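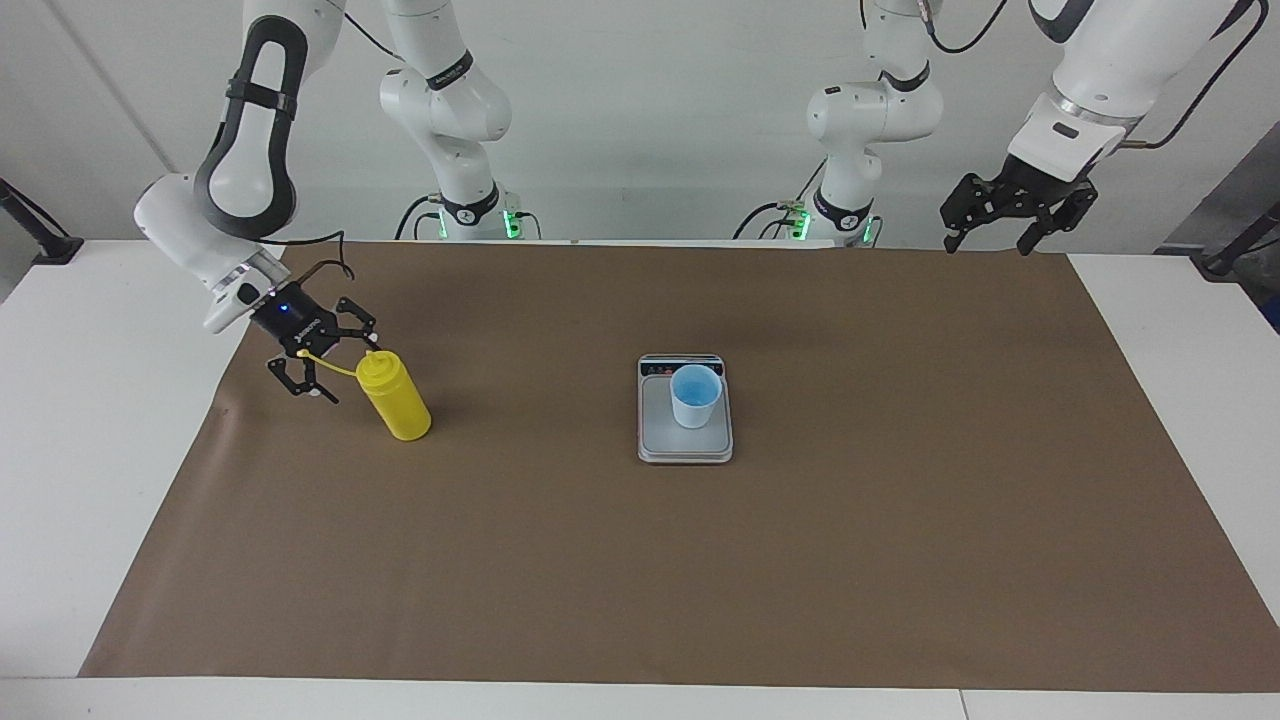 Fadime Oral asked after the last report whether portions dispensed from a squeeze bottle can be weighed closely enough to count toward the Sumska target. Her concern was the scale more than the bottle: a cup set toward one side of a small platform may not read the same as one set in the middle.

We checked this in March with a digital kitchen scale and one cup. The cup was weighed at the center and near each corner, 6 readings per position. The spread stayed within the last digit of the display, so cup position has been dropped from the error budget.

Weighed portions now stand at 1539 of the 3000 planned. The shortfall is mostly at Utov, where work stopped while the scale was replaced. The Cele records are complete and have been checked by Matúš Urban.

Two items remain open – the tare procedure between cups, and the residue left in the nozzle after each squeeze. Quyên Chu will send the revised tare sheet with the next report. No change to the budget is requested.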